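Week 5 handout, collecting demonstrations (Makokha / Rotich)

Slides are up, these are just the bits people asked me about after.

A demonstration = what the cameras saw + what the arms did, on one clock. If the clocks drift the episode is junk. Check the sync before you start, not at the end of the shift.

Spelling task. Target word goes on the whiteboard in marker, letter blocks on the floor, extra blocks left in on purpose. Policy gets no typed label, it has to read the board.

Wrist view first, then the fixed camera:

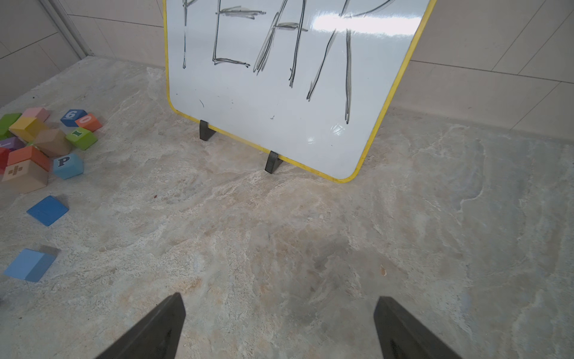
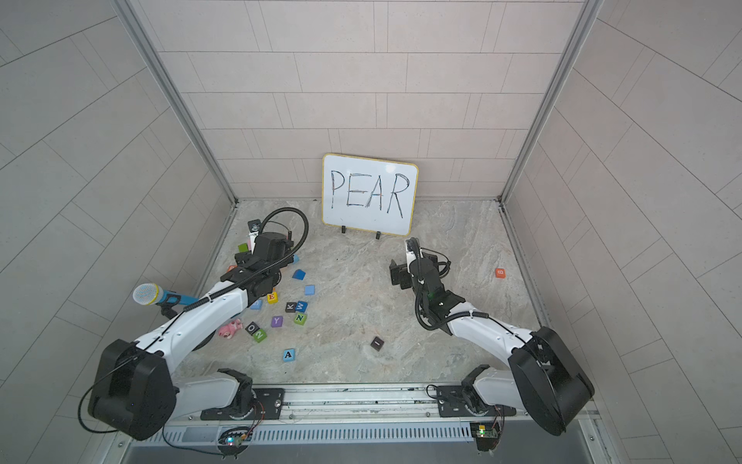 Rules for your group:
- 20 episodes per word, then change the word
- move the blocks between episodes, really move them, not a nudge
- keep the bad grasps if you recover. Drop the episode if you dont
- write the word in the log in capitals, same as the board

Last July we had 42 episodes with one layout. Nice loss curve, then it reached for the same patch of floor whatever we wrote. Muthoni has the plots, ask her.

Held-out words: dont collect on these!! List is on the Jolledora page.

Reading for next time is the Arroyo notes, sections 2 and 5. Skip the proof. Logs to Imani by 5 pm, late ones wont make it into teh training run.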